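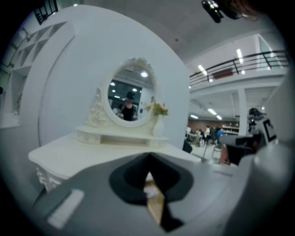
Is the bedroom set in the hall finished?

The main pieces are in position and the set is open to visitors, but I would not call it finished. The storage has not been settled, the lighting is the ordinary hall lighting, and we do not yet have reliable evidence that the set helps people choose furniture.

Gokley Furniture Reuse
Progress report to the Ene Fund, second period, to the end of October

What the grant was for

The application proposed turning part of the ground floor into 4 furnished room sets, so that households referred to us could see second-hand furniture arranged as it might be at home. Before that, most of the stock stood in rows. The argument was that people turn down decent pieces when they see them wedged between other people's wardrobes, and that a proper setting would cut the number of refusals and returns.

I supported the idea when it was written and I still think it is worth testing. I am less sure than the application was that we will be able to prove it. The previous report said the sets were "transforming the visitor experience". I have looked for what that was based on and found a handful of kind remarks in the comments book. The phrase should be disregarded.

Where things stand

The bedroom set is in use. The sitting room set is in use but keeps being broken up as pieces are taken from it. The kitchen-diner is half done, and the child's bedroom has not been started. The original timetable had all of them open by now. We are some 10 weeks behind, and the reason is dull: the sets draw on the same stock, the same van and the same pairs of hands as our deliveries, and deliveries come first. I can't see that changing over the winter.

The curved partitions from Brorer arrived after two changes of date. They do their job, in that a visitor can stand in front of a set and have a plain background to look at in place of the rest of the hall. They were sold to us as movable. They can be moved, if the furniture is cleared first and people are free to help, and in practice we have done it once. I would treat any future plan that depends on shifting them every month with suspicion.

The repainting of the bedroom pieces was done in-house. We budgeted for one coat over primer and needed more. Carved furniture takes far longer than flat furniture, and the person who costed it had evidently been thinking of flat furniture. Future sets will use plainer pieces or leave the finish alone.

The bedroom set
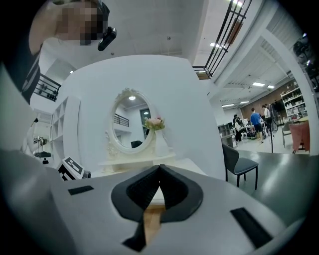 Storage is the weak point of this set, and it is the point visitors raise most. People who come to us are often moving into one room, or into a flat with no built-in cupboards, and they want to know where things will go. The first layout put too much effort into the dressing table and its mirror and too little into that question. We do have the white cube unit beside the partition, but with every compartment bare it tells people very little about what it would hold. Folded bedding, a few boxes and some shoes would cost us next to nothing. Against that, loose items in the sitting room set have a habit of going home with somebody, and I would like a decision on who replaces them before we dress another set.

The dressing table itself divides opinion. It is ornate and it is white, and those who like it like it very much. It has been asked for more often than any other single piece in the hall. I would be careful about reading that as success. Until now we have refused to release it so as not to leave a gap, and I find it hard to defend telling a family that the thing they want is for display. From the start of next period, anything in a set can be taken, and the set will have to cope.

The vase of pink flowers on the table top can stay. It cost us nothing and it hides nothing anyone needs to see.

Evidence so far

We promised a comparison of refusals before and after the sets opened. The bedroom set has been open for 9 weeks. In that time refusals of bedroom furniture did fall, but so did the number of referrals, and a better batch of beds came in from a hotel clearance during the same stretch. Any of these could account for the change. I have left the percentages out of this report on purpose. They look good, and I don't believe them.

The visitor form is also poor. It asks "Did you enjoy the room displays?", and nearly everyone ticks the top box, including people who came on days when the bedroom set was roped off for painting. The replacement asks which pieces the visitor considered, which they took, and what put them off the others.

Money

Spending is within the grant. The one overspend is on moving and fixing the partitions, which came to £317 more than the Brorer quotation after a second delivery charge. We have disputed the charge and had no answer. It has been met from our own funds for now and I am not asking the Fund to cover it.

The Codonov stock software was listed in the application as a way of tagging which items came from a set. It has been paid for and installed. It does not do this without an add-on that was not mentioned at the demonstration. We are using a spreadsheet. I would advise against buying the add-on until the spreadsheet has shown that the information is worth having.

Next period

Finish the kitchen-diner, using a table and chairs that are already in the store.
Fill the cube unit in the bedroom set and see whether questions about storage drop off.
Put prices and sizes on every piece in the sets. Visitors keep having to ask.
Start the new visitor form in all open sets at once.

I would prefer to hold back the child's bedroom until we have a full period of figures from the others. If the Fund would rather see all the sets completed as originally agreed, we can do that, but it will use up floor space we currently need for mattresses, and I would want that recorded as a choice.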